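Cundader hand-held demonstration kit: review after a summer of soft-goods work
11 Sep 2021 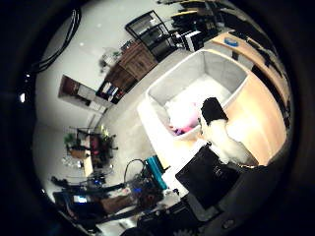 Debora Villa asked, when a draft of this went round, whether hand-guiding is worth the trouble at all for cloth, given that a decent remote-control setup leaves the operator's hands out of the view and records clean joint angles for free. It is a fair question and most of the review is an answer to it.

The kit is a two-finger gripper on a pistol handle, with a fisheye camera at the wrist, a logger that clips to the belt, and a matching flange so the same head can be bolted to an arm. You carry out the task with the handle, the logger stores video and finger width, and the software reconstructs the hand path afterward. Our unit came in June. The comparison system is a Foltix leader arm driving a follower of the same size, which we have used for two years.

Test task: pick soft items from a fabric storage bin on a table, one at a time, and place them beside it. Soft bins are awkward. The walls give when the fingers touch them, white cloth against a white rim offers the tracker very little, and items left hanging over the edge tend to drag others out with them.

Recording

We logged 510 demonstrations with the kit and 200 with the Foltix. A pick with the handle took a median of 9 seconds, and the same pick by leader arm took 14. The gap was wider for items at the bottom of the bin, where the leader arm operator has to judge depth from a side monitor. With the handle you feel the cloth bunch up, and you stop closing at the right point without thinking about it.

That feel is also the main source of bad data. People tilt the wrist in ways the arm can't follow, or use the trigger hand to shake an item free. The software flags poses outside the arm's reach, but only after upload. A beep on the handle would do more good. Dinesh Hegde taped a paper limit card to the grip, and rejected takes went down, though I would expect the manufacturer to have thought of something better.

Camera

The lens is very wide, and for this task that is the right choice. The bin stays in view until the fingers are well inside it, and the background gives the tracker something to hold on to. A cluttered room helps. Tracking was at its worst when we faced a bare wall, and it recovered once there were shelves and cabinets behind the table again. Straight edges bend heavily toward the rim of the image, so anything you plan to measure there needs the calibration file. Calibration takes one printed sheet and a few minutes, and it held through normal handling. It did not hold after a drop onto the floor.

Exposure is automatic and cannot be locked in the current firmware. With white fabric filling the middle of the view, dark objects nearby lose detail. I consider this the most serious fault in the kit.

Software

The desktop tool does its job and looks ten years old. Import is slow. Trimming takes two clicks per take, and the start marker snaps to the nearest keyframe whether you want it to or not. Export to the Liang format works. Export to Tostico drops the finger-width channel unless "legacy" is ticked, and the manual does not mention the box. Yoga Wibisono found it by going through the options one by one.

Replay

Policies trained on the handle data alone reached the bin reliably and grasped badly at the rim, where they pinched fabric wall together with the item. Adding the Foltix takes helped, mainly by supplying the approach angles the arm can hold. Mixed training gave the best results we have had on this task, and that is my answer to Debora: keep the leader arm, and use the handle for volume.

Handling

Weight is acceptable for roughly half an hour. After that the forearm complains and the paths get sloppy. Sarita Dixit has smaller hands than I do and could not reach full trigger travel without shifting her grip, so her maximum opening reads low throughout. A second trigger position is listed as an accessory — out of stock all summer.

The finger pads wear quickly on coarse fabric. They are held by two screws and are easy to change. The belt logger runs hot but never shut down on us.

Verdict

Good for: large numbers of short pick-and-place takes, soft objects, moving between rooms.
Poor for: bimanual work, long sessions, bright fabric until exposure lock arrives.
Would buy again: yes, one unit, with spare pads in the same order.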